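May, afternoon. Table finish test, continued

Picked up from the morning entry. Second coat of the Dallach hardwax oil went on the offcuts after a light pass with 500 grit. Same method as the first coat: white pad, thin film, excess wiped off after 5 minutes. The Urdale sample got the water-based lacquer again, brushed, no thinning.

Dallach is slower than I had it down for. Still slightly tacky at 3 hours with the window open. The can says to recoat the next day and I would go with that. Color shift is stronger on end grain, as before. Urdale stays close to bare wood but raised the grain on strip 4 – needs a knock back before any further coat.
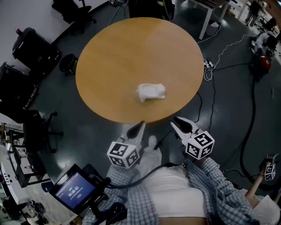 Ring marks next. Plan is a cup of hot water on each strip, left for some 5 minutes, then wipe and check under the side lamp. Repeat with cold water and a damp cloth left overnight. Vinegar and coffee only on the strips with full cure, otherwise the numbers from the Bumcombe batch can't be compared.

Open points:
Gloss meter reads low on the curved edge pieces. Flat pieces only from now on.
Strip 3 has a dust nib near the label end, ignore that area.
Used oil rags laid flat outside on the rack. Do not ball them up in the bin.
Moisture meter battery is low.

Cure time before the scratch test still not settled. The old sheet says a week for oil, which looks short to me. Leaning toward two – will check against the Bumcombe notes first.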